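NOTES - refurb line talk, 25 min slot, leave 5 for questions
Speaker: Dzintra Petrauskas, floor lead, Clorka

(water. clicker. phone OFF)

START
Hi. I run a floor. Not an engineer, came up through the benches, eleven years with a screwdriver. So if you want torque curves, grab Malou Kragh at the break, she is sitting over there, wave Malou.

What I want to talk about: what happened to the people at my benches when the arm came in. Good parts and bad parts. I will get to the bad parts, promise.

WHO WE ARE - keep short
Clorka takes in old office desktops. Schools, clinics, insurance offices. Open them, test, pull what is good, sell the boards and memory on, rest goes to the shredder people.
Before: 107 towers on a good day, whole floor. Say the number slow.
Everybody did everything. Own bench, own pile, own radio station unfortunately.

WHAT A TOWER IS LIKE IF YOU DO THEM ALL DAY
- side panel, cooler, memory, cards, drives, power supply, board. repeat
- memory clips are what kills your thumbs. ask the room: who has done more than 20 in a row? wait for hands
- Valentyna Vakulenko, best hands on the floor, was wearing braces on both wrists by spring. Did not tell me. I found out from the payroll form
- so when Rocha came by with their pitch I was listening, lets say that. Didn't trust it, but listening

FIRST MONTHS
Slow. Very very slow. Arm did one tower while Valentyna did four and ate a sandwich.
Problem is no two towers are the same. Same maker, same model name on the front, different clip inside. Caddies are different, cables go where they like.
Car factory gets the same door all day. We get whatever was under somebodys desk since forever.
Rocha people wanted to write a recipe per model. We had 341 models in the stock list that year. They went a bit quiet.
So change of plan: the arm does the part that is most alike from box to box. Board area. Memory, socket, small stuff around there. People do the opening and the big parts and anything wierd.

PICTURES NOW - click, let them look, don't talk over it 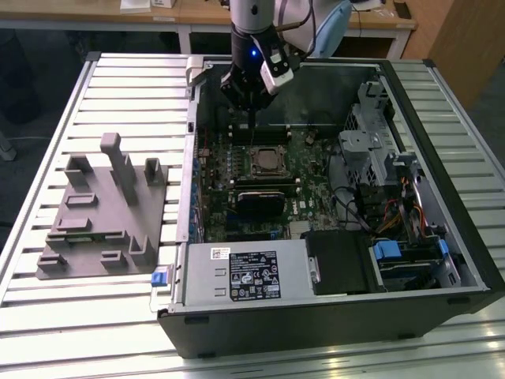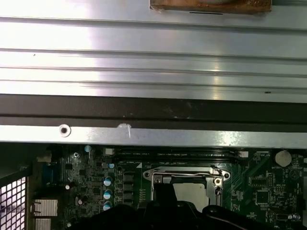
Board work on an open tower. Gripper over the memory slots in the first, one finger at the processor socket in the second.

(back to me)

Point at the first one. Case on its side, panel off, no cooler on the socket. On our floor that is people work and it is now a job with a name. We call it prep. Prep didn't exist before, it was just the first two minutes of the job. Now it's a station, and how well prep is done decides how the next hour goes.

Point at the second. Tight in there. This is what I show new hires when they ask why I am so fussy about cables. A cable left across the socket is a stop. A stop is somebody walking over.

WHAT CHANGED FOR PEOPLE
1) Pace. Biggest one, didn't see it coming. At your own bench you slow down after lunch, speed up before going home. With the arm in the middle the pace comes from the middle. People hated it. I hated it. We put a rack between prep and the arm so you can get ahead and then go get coffee. Cheap shelf rack. Best thing we bought all year and that includes the robot. (they usually laugh, wait)

2) Talking. Less of it. Benches used to face each other. New layout had everyone facing the cell. Two months in, Valentyna asks me who is the new guy. He had been there five weeks! Turned the prep tables back around in December. Costs us some floor space, don't care.

3) Wrists. Better. No more braces for Valentyna, she said I could tell you that. Two others moved back from light duty. I have no study for you, I have my floor.

4) Who knows what. Careful here, go slow. When you do the whole tower you know the whole tower. You smell a bad board. New people on prep never get that. They are great at panels and coolers, and then a strange unit comes and they put it on my desk.
So now rotation. Everyone does a full tower by hand, start to end, one shift every second week. Management asked what the arm is for then. I said come down and I'll show you. Guðlaug Kárason did come down, did one himself, took him all morning. Rotation stayed.

5) Money. Somebody will ask so say it first. Piece rate went away. You can't pay by the tower when a tower goes through three stations. We went to hourly plus a grade for each station you can run. The slower people gained. The two fastest lost a little, one of them left. He was right to be angry and I told him so. We should of had the pay sorted before the arm was bolted down.

THE BAD PARTS
- babysitting. Standing by a cell waiting for it to need you is the worst job I ever had on this floor, and I have done the shredder bin. Max 90 minutes now, then swap. Should be less maybe
- blame. Bent pin, whose was it? Prep, arm, or it came in like that? First weeks everybody pointed at the arm, it doesn't argue back. Now prep takes a phone picture of the socket before handover. Fights stopped, mostly
- noise. Not loud, just constant. Nanna Hviid sits closest, she asked to move, she moved
- we lost four temp spots. No layoffs of regulars but four temps not called back and I am not going to stand up here and skip that

NUMBERS - one slide, no reading it out loud
107 a day before. 184 a day now.
67 stops a week at the worst, still get plenty, most of them cables
(if asked re cost: not my number, ask Guðlaug)

WHAT I'D DO DIFFERENT
Ask the benches first. We had the layout drawn before one bench person saw it. Valentyna looked at the drawing for ten seconds and said where do I put the screws. There was no place for screws!!
Pay talk before, see above.
Give the stop button to everyone from day one. First month only leads could stop it. Stupid. Somebody stood there watching it pull on a stuck module looking for me.
Train two people per station on clearing stops, not one. The one gets sick.

IF TIME (probably not)
- the Medivwood visit, how they do laptops, glue story
- Oltitik tray labels, why we went back to marker pen

QUESTIONS
likely: will it do the cooler too? Malou says maybe next year, I say too many kinds of screws
likely: union? yes they were in the room, from month three, should be month one
likely: do people like it? Depends what station and what day. Read Valentyna's note if there is time, yellow paper, inside jacket pocket

Thanks to the day shift. Leave contact slide up. Get the adapter back from the tech desk!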